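The Little Satellite That Wouldn't Shut Up

March 2021

I've been chasing radio signals from space since I was in junior high, when my uncle gave me a shortwave set and a roll of copper wire and told me to stay off the roof. (I did not stay off the roof.) So when Heather Niven called and asked if I wanted to spend a couple of nights with the people listening for Clestirus, I had my bag packed before she finished the sentence.

Clestirus is a cubesat. You could hold it in two hands, and it weighs less than my cat. It was put together by a small outfit called Trodance to study how the upper atmosphere swells and shrinks as the sun acts up, and it was supposed to last 11 months. It went quiet in month eight. Everyone was sad for a while, the team wrote a very polite final report, and that was the end of it.

Then one night Lewis MacKinnon, who listens to dead satellites the way other people do crosswords, heard a beep. 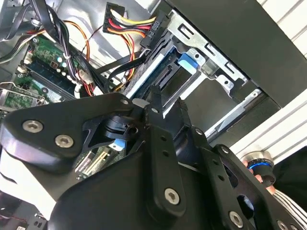
It wasn't much of a beep. Lewis played me the recording over the phone and I'll admit I mostly heard static, the kind you get between stations on a long drive. But he had already matched the drift in pitch to the old orbit. When a satellite comes toward you its signal slides up a little, and when it heads away the signal slides down, same as a train horn. The slide he recorded fit Clestirus and nothing else on the list.

He wrote to Trodance that same night. Jean Gillies, who ran mission operations back when there was a mission to operate, told me she read the email standing up in her kitchen and then read it again sitting down. "I'd already given away the mug," she said.

So why would a dead satellite start talking? The best guess goes like this. The battery failed, probably with a short that dragged everything else down with it. Years of heating and cooling followed, in and out of sunlight on every lap, until the short finally opened up. Now the solar panels could feed the radio directly. Clestirus wakes up when the sun hits it, has no idea what day it is, sends its beacon, and passes out again in the Earth's shadow. Every lap it's born all over again! Older satellites have pulled the same trick, and there's a whole crowd of hobbyists who love them for it.

The team figured out that Clestirus had gone 2,538 days without a word. Jean wrote the number on a whiteboard and drew a box around it.

I got to the ground station after dark. It's a grand name for what you get, a dish on a concrete pad and a room next to it with two desks, a space heater and the worst coffee I've had in my adult life. Magnus Mowat was driving the antenna. He's quiet until you ask him about rotators, and then you'd better pull up a chair. The one they use, a Joma, has a sticky spot in the southwest, so he leads it a bit on every pass that goes that way and lets the satellite catch up.

A pass is short. You get 8 good minutes if it comes nearly overhead, less if it skims the trees, and then you wait an hour and a half for the next one. We ate a lot of crackers. Rozália Slanina had driven in with a folder of the original command codes, printed out, because she never trusted the backup drive, and she sat there smoothing the pages while we waited. 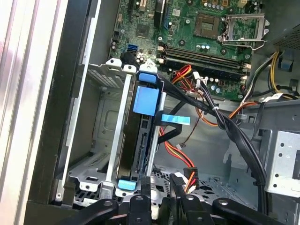 The plan for the second night was to talk back. Listening is the easy half. To get a reply, the satellite has to be awake, pointed more or less the right way (it tumbles, so that's luck), and its receiver has to have survived. Rozália had picked the simplest command in the folder, which asks for one line of temperature readings. She also had to dust off a decoder called Buzatu that she wrote as a grad student, and she kept apologizing for the comments in it. I looked over her shoulder. There were some choice words in there about a former roommate.

First pass, nothing. We could hear the beacon loud and clear, chirping away, and it ignored us completely. Second pass, nothing again, and Magnus went out in the cold to check a connector he'd already checked.

On the third one Rozália sent the command early, while the thing was barely over the ridge. The beacon stopped. Heather grabbed my sleeve. Then came a different sound, lower and rougher, over in a second, and a row of numbers dropped onto the screen. Two of the five sensors were clearly broken, unless part of Clestirus is hotter than the surface of Venus. The other three looked fine.

There was yelling. I spilled the coffee, no great loss.

What they do with it now is an open question. It can't store anything, so any science has to happen live, during a pass, in daylight, with somebody awake at the desk. Jean would like to get drag measurements out of the orbit itself, and the beacon helps a lot with that. Rozália wants to try the magnetometer. Magnus wants a new rotator. Lewis, when I called to tell him, had already moved on to a weather satellite from the seventies and asked if I could hold on a minute, it was just coming up over the horizon.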